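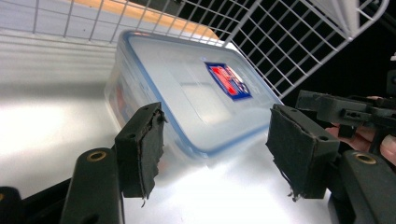 门口立一块招牌,到底能不能多带几个客人进来?卖招牌的人都说能,我一直半信半疑。去年店面翻新的时候,房东不让在外墙上打孔,横幅挂不了,我才认真去看落地的A字展架。前后比了几家,最后买的是Gilum的双面款,用到现在,有些话可以说了。

先说价钱。Gilum的这一款到手266元,不含画面,画面另外找人印。同样大小的架子,网上最便宜的不到它一半,贵的能翻上去好几倍。店家的介绍写得很满,什么“抗强风”“户外专用”“让路过的人一眼看到你”。最后这句我建议大家自动跳过,路人看不看,主要取决于你写了什么、字有多大,跟架子关系不大。

到货是一个扁纸箱,里面有两片框、一根横撑、一包螺丝和一张说明书。说明书印得很小,步骤三和步骤四的图几乎一样,我来回看了好几遍才发现差别在合页的朝向。装反了也能立起来,只是收不平。整个装完花了我将近30分钟,商品页上写的是“轻松快装”,各位自己掂量。

框是铝的,四边是弹开式的压条,换画面的时候把压条一根根掀开,海报放进去,盖一层透明胶片,再按回去。这个结构我是喜欢的,比插槽式的省心,海报不会往下滑。问题在压条的弹簧,左下角那一根从一开始就偏紧,徒手掀很费指甲,我后来拿一张旧会员卡去撬。另外三根正常。问客服,回答是“属于正常现象,用久了会松”。用了这么久,没松。

再说“抗强风”。我的店在Esville路的拐角,下午常有穿堂风。底座是空心塑料的,灌水或者灌沙都行,我先灌的水,头一个星期就倒了2次,有一次正好倒在人家电动车旁边,吓出一身汗。换成沙之后好得多,平常的风不动,但阵风大的日子还是会慢慢往后挪,收摊的时候一看,离早上的位置差了一大截。灌了沙的底座又很沉,每天搬进搬出是个体力活,底下虽然有两个小轮子,过门槛时基本帮不上忙。所以“户外专用”这四个字,我的理解是可以放在户外,人最好在附近。

防水也要打个折扣。胶片和压条之间有缝,小雨没事,雨一斜就往里渗。去年12月连着下了几天,画面下沿泡出一道波浪,颜色也晕了,只好重印。后来我改印在防水的合成纸上,一张贵10块钱,渗点水擦干照样用。这笔钱建议一开始就花,别学我省。

顺便讲讲另外两个牌子。Deren的那款我在隔壁干洗店见过,也借来摆了几天,框更厚,角上包了圆弧,孩子跑过去撞到不至于太疼,底座也更宽。缺点是单面,另一面光秃秃的,从街对面走过来的人什么都看不到。价格还比Gilum高。如果店门正对着一条只有单向人流的路,它也许更合适,我这种拐角就浪费了。

Pacheco是黑板款,手写粉笔字那种,好看,拍照尤其好看。可是要有一个字写得好的人天天写,还得不怕下雨。我写的字自己都不想看,当场放弃。买黑板款之前请先在纸上写一行“今日特价”,贴到门上,退到马路对面去看看。

最后是大家最关心的:有没有用。我没有专门统计过,也不太相信那种“摆上招牌客流提升多少”的说法,同一个月里天气、放假、隔壁打折,哪一样都能影响生意。我能说的只是,画面换成大字加一个箭头以后,进门问“你们是不是搬到里面来了”的人少了。之前那张印了全部服务项目,密密麻麻,设计费还不便宜,摆出去跟没摆差不多。箭头那张是我自己用办公软件排的。

售后方面,保修期写的是一年,但小字里把“因风倾倒造成的损坏”排除在外。一个卖点是抗风的架子,倒了却不赔,这个逻辑我到现在没想通。我的框右上角在那两次摔倒里磕出一个小坑,不影响用,也就没再去争。配件倒是可以单买,胶片和压条都有,发货还算快,就是运费要自己出。

打分的话,架子本身我给七分。换画面方便,双面,铝框没有生锈,这些都是实在的。扣掉的三分,一分给说明书,一分给那根弹簧,一分给商品页上的文案。

适合谁:门口有遮雨的地方,风不大,画面换得勤的小店。不适合谁:全露天的摊位,还有搬不动重物又没有帮手的人。要买的话等店庆打折再下单,平时的价我觉得偏高,底座记得直接灌沙,灌之前把沙晒透,湿沙会堵在口上,我拿筷子捅了半天。

2021年10月7日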